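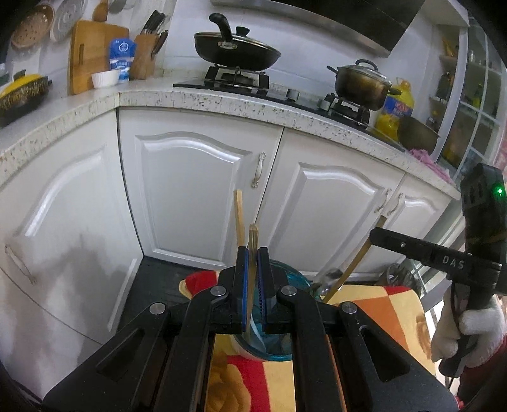 The founder of Tallent, a two-person font studio in Sadberg, sells everything she has ever drawn in a single download. There are 1,382 glyphs in the flagship family alone, and she would like you to know that she regrets most of the ampersands.

"I made 131 of them," she says over a lunch she has forgotten to eat. "You try stopping at 130."

Before fonts she spent six years at Hindden, a packaging agency, where she set the small print on cough syrup boxes. The job taught her patience and a lasting dislike of condensed type. She quit one November with a half-drawn serif called Harawira, which she had been working on at night and which her boss had described as "fine, if you like that sort of thing." It is now her best seller.

The bundle came later, and mostly out of laziness. Customers kept writing to ask which license covered a menu, which covered a T-shirt and which covered a menu printed on a T-shirt. She answered up to 400 of these emails in one bad spring.

"So I wrote one license. It's a page long. You buy the thing, you use the thing, you don't resell the thing as your own. My lawyer added a second page and I took most of it out again."
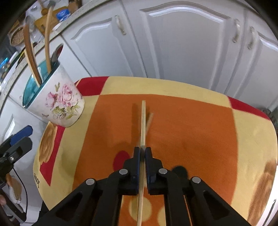

Can a freelancer use the fonts on work for paying clients?

"As many clients as you can find. If the client wants to install the fonts on their own machines, they need their own copy – that part my lawyer got to keep."

She is less relaxed about discounts. The bundle costs $399 and has never been on sale, which in her corner of the business is close to a religious position. Other shops run a countdown clock that starts over at midnight. She tried one for a week and kept checking it herself, worried she'd miss the deal.

Next is a slab serif, still without a name. Her business partner wants it finished by summer. She has drawn the lowercase, the numerals and, so far, nine ampersands.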